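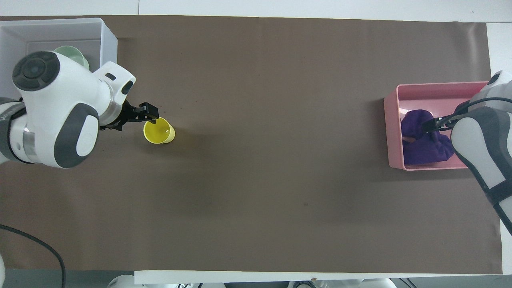 My mother left me the ferry house at Tudport and a letter telling me what to do with it. The letter was a page and a half, and most of it was about the drains. She had the house for 56 years, and my grandfather had it before her, and in all that time the drains had been the main subject. I came up in March with two suitcases and the letter. Then I read the letter through again and started on the kitchen sink.

The ferry had stopped running when I was a child. It used to cross to Levance four times a day, and people waited in our front room when it rained. There was still a bench along the wall and a brass hook for the timetable. My mother never took the bench out. She said somebody might want to sit down.

The sink took two days. Under it I found a coffee can with $119 in it and a key. The money was in small bills, folded in half. The key was steel, with a paper tag, and on the tag she had written "Levance side."

I put the money in my coat and the key on the brass hook. I didn't know of anything we owned on the Levance side.

My brother called that night, and I asked him. He said there had been a shed over there for ropes and oil. He thought it had burned down. Then he thought it might have been the Ultbridge shed that burned, and that was a different company. He wanted to know if I had listed the house yet. I told him I was fixing the drains first.

"Who's going to look at the drains?" he said.

"She asked me to," I said.

He let it go. He was always better than me at letting things go, and it made him easy to talk to on the phone.

You can drive to Levance now, but you have to go up to the bridge at Ultbridge and come back down the other shore, and it takes most of a morning. I went on the first dry day. The road on that side is narrow and there are new houses along it, with decks that look across at Tudport. From there our house seemed smaller than I expected, and the roof sagged on the north end. I had never seen it from across the water as a grown woman.

The landing was mostly gone. There were pilings and a concrete ramp, green up to the tide line. The shed was above it, back in the blackberries. It had not burned. It had a metal door, painted gray, and a padlock, and the key fit.

I had thought about what might be in there, driving over. I had thought about letters. I had thought about a man, to tell the truth, because my father left early and my mother never said much about the years after. What I found was a bench. It was the same bench as ours, same length, same curved arms, with a hook on the wall over it. A timetable was hanging on the hook in a plastic sleeve. The floor had been swept. Not lately, but long after the ferry quit.

There was a jar of instant coffee on the windowsill, and when I turned it around it had a price sticker from the market in Tudport. The market only changed over to those stickers a few years ago.

So she had been driving around. She would have been past seventy, and she hated the bridge. I sat down on the bench and looked through the window, and what you could see from it was our house. You could see the front room window and the kitchen window. If there had been a lamp on, you could have seen that too.

I stayed until I got cold. Then I locked up and walked down to the ramp. A man was there with a dog, and he asked if I was with the people who were buying the landing. I said I wasn't. He said the Jurić boatyard wanted it for storage and was going to clear the whole bank by summer.

"There's a lady who comes and sits up there," he said. "I haven't seen her this year."

"No," I said.

"She told me she was waiting on the ferry. I never knew if she was kidding."

I said I didn't know either. His dog wanted to go, and he went.

On the drive back I tried to remember if she had ever gone over on the ferry herself. She sold the tickets and called out the times. She carried bags down for people. I could picture her on our ramp, with her hand up, in every kind of weather. I could not picture her on the boat.

I called the boatyard in the morning. The woman there was pleasant. She looked at her map and said the shed was on our parcel, not theirs, and they had been meaning to write to the owner. They would pay $500 for it, as it stood. She said it was just a matter of tidying up the line.

I told her I would think about it. She asked how long I would need, and I said I had the drains to finish.

There were three more to do after the sink - the tub, the gutter on the north end, and the one in the yard, which she had underlined. I did them in the order she gave. The yard drain was packed with leaves and a child's shoe, and it might have been mine. When it was clear I ran the hose into it for a while and listened to the water go down to the river.

That evening I spent some of the money from the can on a timer for the lamp in the front room. I set it to come on at dusk and go off at eleven. My brother called and asked what I had been doing all day, and I told him about the yard drain and the shoe.

"Is it done, then?" he said.

"The drains are," I said.

In the morning I drove to Levance with a broom and a new jar of coffee.

More stories
The Winter Tenant
A Coat for the Bus
Salt Road, Going North
What the Well Digger Charged
Two Sisters and a Piano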